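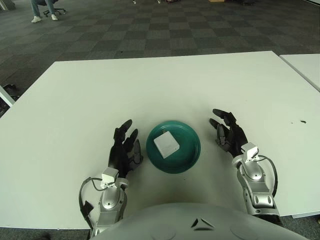
Photo: Bellstead workshop notebook

Workshop notebook, May — tableware and surfaces

Entry opened 2:00 p.m.

The teal plate has been placed on the main white table, with the small white block resting on it slightly left of center. The block sits at a tilt. The glossy finish returns a pale reflection along the upper edge of the plate, and colleagues comparing surface finishes should note the position of the room lights before making any remark on color.

The plate belongs to the Cluta set, received from Pearce last month. The order was for 160 pieces in mixed colors. The raised rim is the feature under review. Earlier samples had a flat rim, and small items placed near the edge were easily pushed off when the plate was turned. The present shape is preferred for the remainder of the work, subject to agreement from the Clestivia office.

Table arrangement: the second white table remains to the right of the main one. The narrow gap between them has not been closed. Small blocks have been lost through it on two earlier occasions and recovered from the carpet. It is requested that the tables be pushed together before the next session, or that loose items be kept well to the left.

Storage: plates are to be returned to the lower shelf, teal separate from gray. Blocks go in the shallow tray. The inventory sheet currently stands at 1,437 items across all categories, of which 800 have been labeled. Labels should go on the underside of plates only — adhesive on the upper face left a mark on one of the gray pieces.

Outstanding:
Confirm rim height with Pearce.
Replace the worn felt pads under the second table.
Enter the new Cluta item numbers on the sheet.

Entry closed 4:40 p.m.

2 comments | 0 shares

Recent entries
Shelf labels, second revision
Cleaning of glazed pieces
Cluta delivery: condition on arrival

This site uses cookies to remember your display settings. Accept | Manage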